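Fruit in a woven basket on the table – does it keep, or is it just for looks?
Posted in Kitchen and Pantry, February

Wael Bouazza
I've been put in charge of the fruit for our break area and I'd like some opinions from people who don't sell baskets. We have a small woven one with a looped red cord handle. It came from a shop called Driltberg, and the tag on ours claimed that woven sides "extend freshness naturally". I have my doubts. At home everything goes in the fridge crisper and I've never had cause to complain.

We stock apples and pears, nothing fancy. The apples seem fine wherever I put them. The pears are the trouble. They sit there hard as a cricket ball for days, then I come in at 7 am and they've gone soft around the stem. A colleague reckons it's the apples doing it and that the two should never share a basket. Another says that's an old wives' tale. I can't tell which of them to believe, and neither has offered to do the fruit.

What I'd like to know:
Does the basket make any difference at all?
Do I have to keep apples and pears apart?
Is it all right to carry it about by the cord when it's full? I don't trust that handle.

The table is white and shows every mark, so leaving fruit straight on the top isn't popular either. 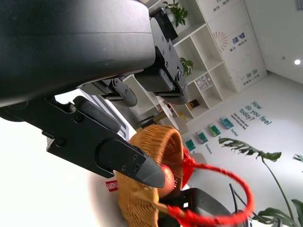
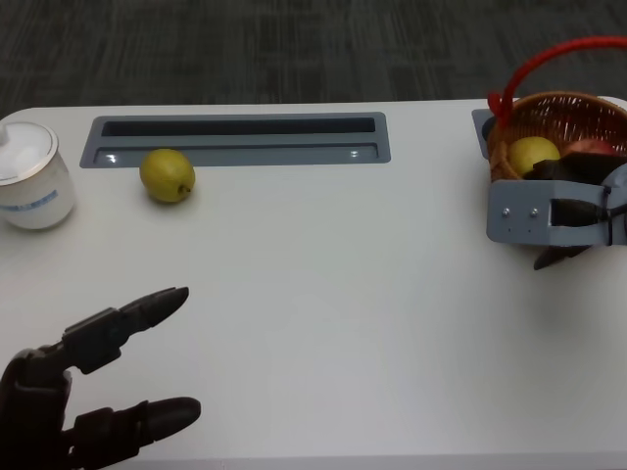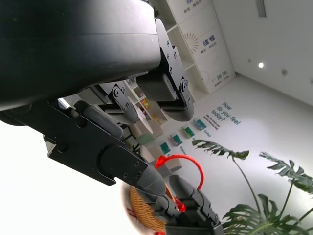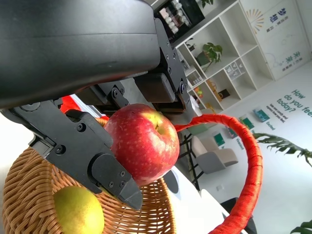 Apple in the basket first, pear on the table second, the red handle third, and both fruits in the last one.

Edit: someone has messaged to say I should buy a Jarna fruit keeper. I looked it up and it's a box with holes in it. No thanks.

Posted by Irnside
Your colleague is right about the apples. They give off ethylene as they ripen, and pears respond to it. It's no old wives' tale, but people do get carried away with it. In an open basket in a room with decent airflow, a good deal of the gas drifts off. The strong effect comes when you shut them up together in a paper bag, and plenty of us do that on purpose when the pears are like rocks.

The bigger thing is that most European pears ripen from the inside out. By the time the whole pear feels soft, the middle has often gone to mush. Press gently beside the stem. If it gives a little there, eat it that day or put it in the fridge. So your soft stems at 7 am may just be ripe pears that needed eating the arvo before. Don't go by colour, either. Some varieties stay yellow-green right through and tell you nothing.

As for the tag, I wouldn't believe a word of it. Woven sides let air through, so you're less likely to get damp spots where fruit is touching. A wire rack does the same. Extending freshness is a big claim for something with holes in it, and I'd put it in the same drawer as your Jarna box.

What I'd do is keep the apples in the fridge and bring out a few at a time, because they go floury sitting in a warm room. Leave the pears out until they give at the neck, then chill them. Put less in the basket and top it up more often. A small basket piled high just bruises whatever is on the bottom.

I can't judge the handle from photos. Lift it with a hand under the base and you won't need to find out.

Posted by Prieto
had a basket like this for years, never separated anything, never had a problem. fruit goes off, thats what it does. buy less

the handles on these are usually just for show imo. give yours a tug where it joins before you load it up

Posted by 3853_kay
Sceptical about the ethylene business myself, so I tried it at home. Pears in one bowl, pears with apples in another, same bench, same shop, same day. The mixed bowl was ready a day sooner. That's one go in one kitchen, so make of it what you like – it could easily have been the sun on that end of the bench.

I did find that lining the basket with a tea towel helped with the bruising, and it saves the table from the sticky ring when one leaks. You do have to wash the towel, and at our work it stayed in there until it could stand up by itself.

If your table has a groove or tray set into it, wipe that out as well. Juice gets down in there and then you've got fruit flies and everyone blames the basket.

Wael Bouazza
Thanks all. Apples are going in the fridge from tomorrow and the pears get the basket to themselves. I'm still not convinced the mix was the culprit, but pressing beside the stem is easy enough to try. Will check the handle where it joins. The tag has gone in the bin.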